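Giving up crisps, month one

I told Dwynwen Hopkin in June that I was giving up crisps, which was a mistake, as she remembers things. By my sums I was getting through some 600 bags a year, and that's without counting the ones eaten standing up.

The first week was fine. In the second I found myself reading the back of a packet in the shop, slowly, like a letter from an old flame.
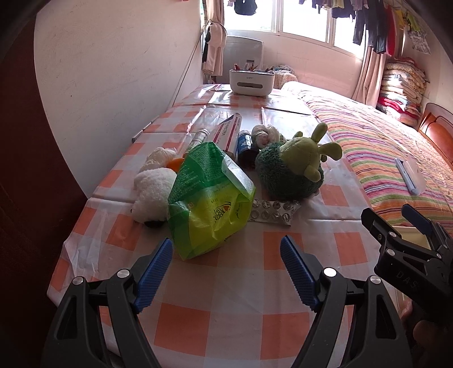 What I ate instead

Rice cakes, mainly. A rice cake has all the crunch of a crisp and the flavour of the ceiling. Emlyn Hughes swears by raw carrots and got through 17 of them on the drive to Hereford, and I can report that carrots are louder than crisps in a small car. 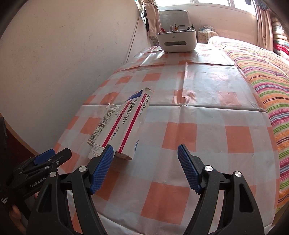 Nuts were better until I looked at the price. I also tried kale baked in the oven, which came out as a sort of green ash, and the kitchen smelled of bonfire until teatime.

Day 63 is the target. I've had two slips, both salt and vinegar, and Dwynwen only knows about one.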